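Why I gave up on the room planner (and then sort of went back)

Posted by Nam-gil Chae in September
14 comments

So I've been shopping for a bed frame and a dresser for what feels like half my life, and a friend at work told me to quit dragging myself around showrooms and use one of those 3D room planners. You put in your measurements, pick your pieces, and spin the whole thing around like a dollhouse. I was sold before she finished the sentence.

The first one I tried was Hovora, the app from that furniture place out in Irkville. It has 3,000 items in the catalog, and I believe it, because I scrolled through most of them one night instead of going to bed. The models are gorgeous! You can zoom in on the stitching of a headboard. What you can't do is tell the app that your wall has a heating vent in it, or that your door swings inward and eats up a big chunk of floor. My dream dresser fit perfectly on the screen. In my room, the bottom drawer would have opened straight into the door.

Then there's the color thing. I picked a green called Noh for the headboard, and on my laptop it looked like moss. On my phone it looked like a swimming pool. I ordered the fabric swatch (free, to their credit) and it was a third green altogether. I ended up liking the swatch best, so fine, but I'd hate to have spent 1,702 dollars on the strength of the laptop version.

My other gripe is how clean everything is in these things. Every demo bedroom has one book on the nightstand and a folded throw, and there's enough empty floor to hold a dance class. I kept wanting a button that said "now show me this with stuff in it." 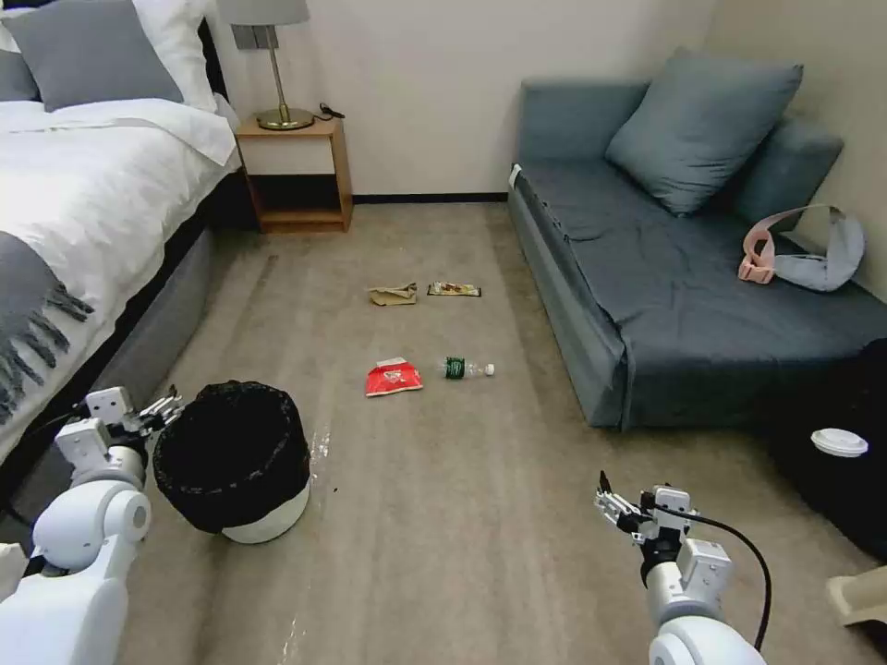 Bedroom floor, beige carpet, snack wrappers and all.

Anyway, after the dresser business I switched to Mivoser, which is uglier and slower and which I like a lot more. It lets you draw in doors, vents and outlets by hand, and it turns a drawer red if there isn't room to pull it all the way out. The bed models look like they're made of butter, and I don't care. I moved the same dresser around for an hour and found one spot where it works, on the short wall under the window, which I would never have tried in real life.

It does have an "augmented" mode where you hold up your phone and the bed appears in your room. Mine appeared halfway up the wall. I tried again with the lights on and got it down to the floor, but it kept drifting toward the closet – kind of spooky, to be fair. My advice is to stick with the flat floor plan and put painter's tape down where the corners go. I taped out the bed and walked around it for two days, and I shaved the size down from a king to a queen after banging my shin on nothing at all.

The frame is ordered now. Delivery is another 200 dollars if you want it carried upstairs, and I do want it carried upstairs. The dresser is still sitting in my cart while I argue with myself about the handles.

If any of you have used a planner that handles sloped ceilings, leave me a comment, my sister is doing her attic next and she's already asking.

Share this post
23 shares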